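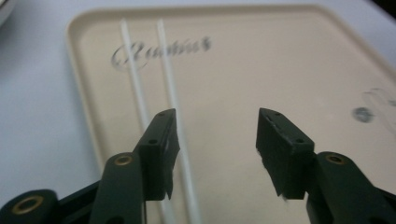

Hand-held gripper open above two thin white sticks on a serving tray.

Demonstrators wanted: tray and table tasks, paid, Ridmont

Gulitz is looking for 11 people to show small table jobs to a robot, some with a gripper held in the hand and some by remote control. Closing date for replies: 2023-06-07.

You may have read that anyone can teach a robot these days, and that an afternoon of showing it what to do is enough. We would like to believe that. We have been at it since last November and we don't, yet, which is why we are paying people to come in and help us find out how far it holds.

Our first round gave us 4000 demonstrations from staff. On paper that is a lot. When Na-rae Tak went through them she found that most had been done by the same few people, standing in the same spot, picking things up the way engineers pick things up. A robot arm trained on them did fairly well when Dae-han Seol laid the table and badly when anyone else did. We don't count that as learning a task. The Umetard study starts again with people who don't work here and have no stake in the answer.

What you would be doing

The jobs are dull to describe. Pick up a thin stick from a tray and lay it beside the other one. Pick up the pair together. Move a cup and saucer without the spoon sliding off. Turn a tray a little and put it back. You do each one many times, and between goes one of us moves things so that no two starts are quite alike.

In the hand-held sessions you squeeze the gripper yourself and the camera on it records what it sees. In the remote sessions you sit across the room and steer an arm with a pair of handles. The remote sessions are slower and most of our staff dislike them. You lose all feeling in your fingers, so to speak, and judging height is hard. Thin things lying flat are the worst of it. Expect to miss, sometimes for several minutes together. 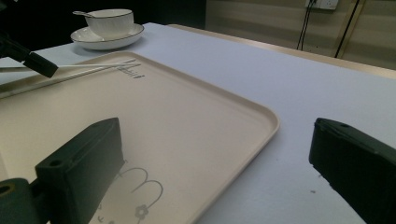 Please don't tidy up your mistakes. If you drop something, leave the recording running and carry on as you would at home. Part of our doubt about published results is that the clumsy goes seem to have been quietly left out, and we can't tell whether ours would look as good if we did the same. In the last trial we marked 173 goes as failed and kept every one.

Who we want

Adults who can sit or stand at a table for an hour and use a gripper with at least one hand. Left-handers are very welcome, as the staff set has hardly any. You do not need to know about robots, and if you drive one for a living we would sooner you left the place to someone else. Good chopstick users and hopeless ones are both useful. Glasses are fine.

Tell us if you have a sore wrist or thumb. The hand-held gripper gets heavy by the end of a session, whatever the people who designed it say (Jae-in Baek designed it, and he has been told).

Time and money

Each person does 11 sessions of an hour, at times we agree with you, all in the Gulitz workroom at Ridmont. There is a break halfway through each hour. You are paid per session at the end of that session, including any in which the equipment lets us down and nothing gets recorded. It does let us down. Bus and train fares are paid back against a ticket.

There is no bonus for speed or for neat work. We tried one and people started choosing the easy grasps.

What happens to the recordings

The cameras point at the table, but hands and sleeves will be seen and a voice may be picked up. Sound is removed before anything is stored. You can ask for your sessions to be wiped up to the day the set is put to use for training. After that we can delete the recordings but we can't honestly promise to take your habits back out of the robot, and we would be wary of anyone who did promise it.

What we don't offer

This is not a route into a job here. It won't make you a robotics expert, and we can't say that the robot you help to train will ever lay a table for anybody. If the results are poor we will publish them anyway, and Ga-eun Yeon, who runs the study, will send you a copy in plain words.

How to reply

Write to Soo-ah Koo at the Gulitz front desk, Ridmont, by post or in person. Say which hand you use, which hours suit you, and whether you have used any kind of remote-controlled machine before (toy cars count). A few lines will do and please don't send a CV. Everyone who writes will get an answer. Those chosen will be asked in for a short try with both the gripper and the handles, also paid, and may drop out after it without giving a reason.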